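Ticket 1275 – Small brackets and strips getting mixed at the two-level bench

Status: Closed
Priority: Normal
Area: Vurton, assembly room, bench by the perforated shelving
Product line: Strebel cabinet hardware
Category: Parts handling, wrong part in kit

Problem as reported

Kits for the Strebel order are leaving the bench with the wrong slotted strip in the bag. The customer site (Serkivach) has sent back two bags so far. In both cases the bag had the right bracket and the wrong strip. The two strips are close in length and the hole spacing only looks different when you put one on top of the other.

We are also finding bits of tan tape stuck to the back of brackets when they get to final check. It does not hurt the part but it stops the bracket sitting flat in the jig, and then the jig gets blamed.

Reported by the day crew. Afternoon crew says they have seen the tape as well but not the wrong strips.

Environment

Bench has an upper shelf and a lower work level. Blue plastic tray lives on the upper shelf. Loose parts go on the lower level. Green cloth over the front work surface, held with binder clips. Kitting sheet is the Grollivus template, second revision. Order size is 300 kits.

What was checked first

Kitting sheet. Part numbers on the sheet match the drawing. No error there.

Incoming boxes. Labels match the contents. Opened one box of each strip and compared with the drawing. Both fine.

Bags. Bags are pre-labelled by the office. Labels on the returned bags were correct, so the mistake is made when the strip is picked up.

Jig. Put a clean bracket in and it sat flat. Put one in with tape on the back and it rocked. Jig is fine, please stop shimming it. Someone had put a folded bit of card under the left side and that has been taken out.

Log

Entry 1
Asked the day crew to run the bench the usual way and did not change anything. Wrong strip turned up again before lunch. Caught at final check, did not ship.

Entry 2
Moved the bag rack to the other side of the bench in case people were reaching across and grabbing the nearest strip. Made no difference to the strips and made the bagging slower. Moved it back.

Entry 3
Tried marking the strips with a dot of marker on one end. Works, but the customer does not want marks on a visible part and the ink does not come off with the cleaner we have. Stopped after one box. Marked strips are set aside for the test cabinet and should not go in kits.

Entry 4
Looked at how the parts are laid out at the bench. Brackets are in the blue tray up top with small strips of tape or packing lying around them. Down on the lower level everything else is on one sheet of white paper: the comb-like perforated strips on the left, the small black square part near the middle, some strips standing up against each other, and more slotted strips in a pile beside those. There is no line or label between one group and the next.
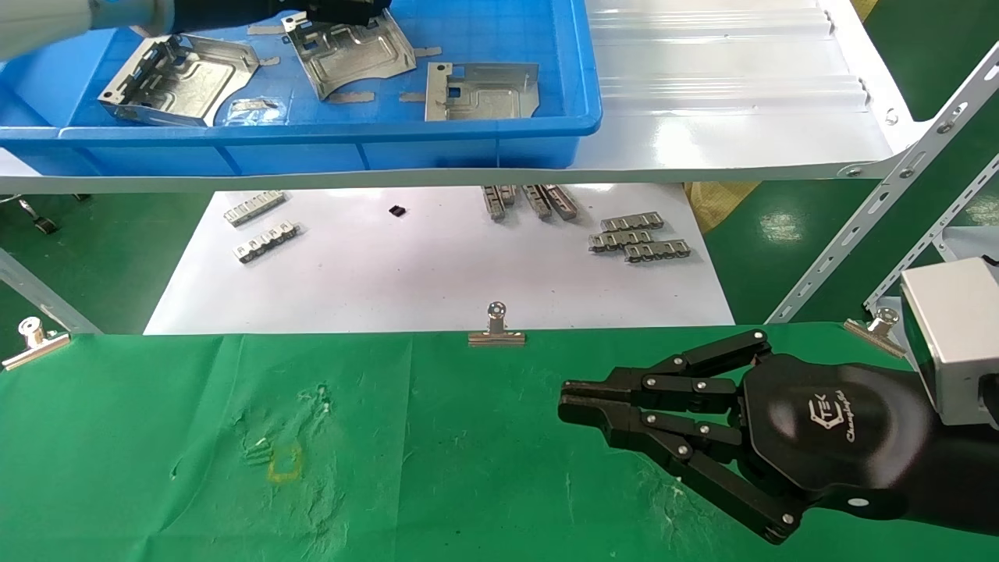 Entry 5
Cause of the strip mix-up, as far as we can tell, is the shared sheet of paper. The groups sit close enough that a strip sliding off one pile ends up in the next one. After that you would need the drawing in your hand to know which is which. The paper also moves when you lean on it, and then everything on it moves.

Entry 6
Cause of the tape. Brackets come from the press shop with a bit of tape holding the wrapping on. The wrapping gets pulled off over the tray and the tape stays behind in it. The next bracket gets put down on top. We had been wiping the backs at final check, which is the wrong end of the job.

Entry 7
Changes made at the bench:

Paper removed from the lower level. Replaced with a rubber mat with a raised edge. The mat stays put.

One shallow bin for each type of strip, with a sample strip screwed to the front of the bin. If you are not sure, hold yours against the sample and look through the holes. They either line up or they don't.

The black square part gets its own cup with a lid. It is small and goes missing easily.

Unwrapping is now done over the garbage can at the end of the bench. Nothing gets unwrapped over the blue tray.

Blue tray gets tipped out and wiped at the start of each shift.

Entry 8
Afternoon crew asked if the strips could stay standing up, as they are easier to pick up that way than lying flat. Fair point – a flat strip on a flat surface is hard to get a fingernail under. Cut a foam block with slots and put it in the bin. Strips stand in the slots now and you can lift them from the top.

First foam block was too soft and the strips leaned over on each other. Second one is the grey packing foam from the Grollivus boxes and it holds them properly. Keep that foam when it comes in, there is not much of it.

Entry 9
Day crew reported the binder clips on the green cloth catching on sleeves. Not part of this ticket but dealt with anyway. Handles can be squeezed out of the clips once they are on. Do that. Keep the handles in the drawer, as you need them to take the clips off again when the cloth goes for washing.

Cloth also needs to be pulled flat before it is clipped. Small parts roll into the wrinkles. Pull from the front, then do the centre clip first and the outside ones after.

Entry 10
Ran a full shift with the new layout. No wrong strips found at final check. One bracket with tape on it, traced to a box that was unwrapped before the change. Tape removed, bracket used.

Entry 11
Wednesday, March 27, 2024. Rest of the Strebel order finished and packed. Weighed the bags against a known good one before sealing the cartons. Weight will not catch a swapped strip because the two types are too close, but it does catch a missing one. Opened 8 bags by hand and held the strips against the sample. All correct.

Resolution

Parts separated at the bench, with a sample on each bin. Unwrapping moved away from the tray. No change to the kitting sheet, the labels or the jig.

Still open, moved to other tickets

Press shop to be asked if they can wrap the brackets without tape. They have said they will look at it in June when the wrapping supplier changes.

Drawing office to be asked for a bigger difference between the two strips, or a notch on one of them. A notch would be the better fix. Customer would have to agree to it.

Replacement kits for Serkivach went out with the last carton. They have been asked to send the wrong strips back in the same bags, with the label left on.

Notes for whoever sets up the next order

Do not put the paper back. It was only there to make the small parts easier to see, and the mat is light enough to do the same job.

Change the sample strips on the bins when the order changes. If there is no sample on the bin, do not fill the bin.

If a strip is found on the bench or on the floor and you did not see where it came from, check it against the samples before it goes anywhere. If it is bent, scrap it. More than one of the strips we pulled at final check had a slight bend near the end and would not have gone in straight.

Reopen this ticket if a wrong strip turns up again. Put the bag label in the comments, and leave the bench as it is until someone has had a look.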